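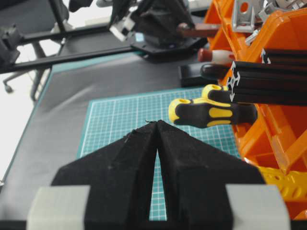
Page last changed: 27th November, T. Craddock

Bench 2, re-lay and parts rack. Sunday, building quiet, so the whole top could be stripped without getting in anyone's way.

State at start. The old covering had gone hard along the front and was lifting at one corner, which had been taped down twice. Small screws were getting under it. Took it off complete, scraped the tape residue with a plastic blade, wiped the top with isopropyl and left it to air before putting anything back.

Covering. Dark grey sheet laid over the top, left unfixed for now. It stops short of the back and left, so a strip of the teal border is still exposed there. I measured for a full overlap and decided against it. The strip gives a visible reference for squaring the mat, and swarf that collects against it can be brushed off the end. The sheet still has soft folds from storage. I tried weighting them with two steel blocks for an hour and got very little change. Leave it a week before judging. Do not iron it. Tegwen did that to the one on Bench 4 and the shine never came out.

Cutting mat. Green gridded one, self-healing, back on top of the sheet and next to the orange rack. Checked the printed grid against the steel rule before putting it down. Over the long direction the print is out by less than the width of a line, good enough for cutting gasket and card, not good enough for marking out. Anything that matters gets measured with the rule. Someone has been using the grid as a gauge for the Guneo brackets and the last batch shows it.

The mat is flat to the sheet apart from a slight rock at one corner, traced to a fold underneath. Moved the fold outwards by hand. Knife cuts in the surface are mostly shallow. Turned the mat end for end so that the worn area is away from the person cutting.

Rack. Orange plastic, open-fronted bins, kept at the right-hand side of the bench. Emptied it bin by bin into trays, washed the bins in warm water with a little detergent, dried them with the air line. The ribs hold grease and need a stiff brush. One bin had a crack at the rear lip, not structural, marked with a dot of paint pen so we can see whether it grows.

Sorting took most of the afternoon. Notes on what came out of the trays:

M3 socket caps and M3 button heads were mixed throughout. Separated by head type first and length second, which is quicker than the other way round. I found 46 loose washers with no obvious home. The ones that matched a stocked size went back and the rest are in the scrap tin.

Brass inserts. Two makes, outwardly alike, different knurl depth. The deeper ones pull through the thin wall on the Tranditico housing. They are now bagged separately and labelled, and the bag stays in the drawer.

Springs. All unlabelled. Left in one tray until I have time to put them on the rate tester. Please do not return them to the rack.

Drivers. The one with the black handle and yellow grip inserts goes back in the rack, on the side nearest the mat, where it can be picked up without leaning across the work. It gets used more than everything else on this bench together. Tip inspected under the loupe: slight rounding, still seats properly. I would replace it in January when the next order goes in. The hex keys were wiped down and checked against the gauge block. The 2.5 mm was undersize at the tip by enough to slip under load, so I ground it back 3 mm and it is now sound.

Access check. Sat at the bench on the low stool and again standing. Seated, the lower bins can be reached with the forearm still resting on the sheet. The top row needs a stretch, so it has the slow-moving stock: standoffs, cable glands, the McKinnon clips that we bought too many of. Heavy items should stay low. With a full load of steel up top the rack tips if it is pulled from the front. Tested with a spring balance at the top lip, full top row against empty: 30 N and 41 N to lift the back edge. Neither figure is generous. A strap to the rear of the bench would settle it, or a pair of clamps on the foot.

Lighting. Main tubes only, bench lamp off. Reading at the mat is fine. The sheet has a faint sheen that shows from the stool but is not troublesome. With the lamp on and pulled low it glares badly towards the eye, so keep the lamp at the left and aimed at the mat.

Consumables used: one roll of label tape, part bottle of isopropyl, two pairs of nitrile gloves.

Outstanding:

Strap or clamps for the rack. The Zamach clamps in the store may be deep enough, jaw opening is 60 mm, need to measure the foot.

Spring rates.

New label for the third bin down, the old one came off in the wash and I could not read it first. Contents were mostly nylon spacers, so that is what it will say unless somebody objects.

Recheck folds in the sheet next week. If they are still there, tape the front edge only and pull from the back.

Tegwen to confirm whether the gasket punch set belongs to us or to the print room. It is on the shelf under the bench until then, wrapped in the blue cloth.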